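Ernden to Daltholm by ferry, worth the extra night?
Travel Talk > Cruises and Ferries

kmarulanda
Sep 8, 2023
So we booked the overnight boat from Ernden and I am already packing in my head! Two of us, inside cabin, heading up to Daltholm in April. My question is whether to get off at Prudovier for a night or stay on and go straight through. I've wanted to see that harbor since I was a kid (my aunt had a calendar of it on her fridge).
Katherine

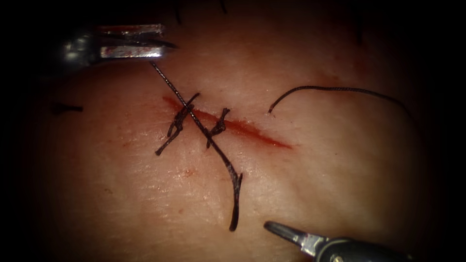 Two stitches in, thread still in the grasper.

lobo_fredy
Get off! Prudovier was the best stop of our whole trip. We walked up to the old lighthouse before breakfast, then ate smoked fish on the wall with our feet hanging over the water. The next boat picks you up in the evening, so you lose one day and gain a whole town.

deckchair1813
Going to disagree with Fredy. I love the place, but in April half the cafes are shut and the wind comes straight down the main street. Stay on board, get up early and stand on the port side for the islands. Best free show on the route!

lobo_fredy
Half the cafes still leaves the good one, the bakery by the ticket office. Wear a hat :)
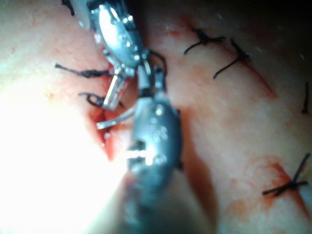 Both instruments at the suture line.

kmarulanda
Oh no, now I want both. Is the port side good from the lower deck too, or do I need to climb up?

deckchair1813
Climb up. The lower deck has lifeboats in the way. And take the later dinner seating, you'll have the windows to yourself.

kmarulanda
Later dinner, done. I think we're getting off on the way north and staying on for the islands coming back. Does the return boat pass them in daylight?

lobo_fredy
Ours did, but check the spring timetable, it changes.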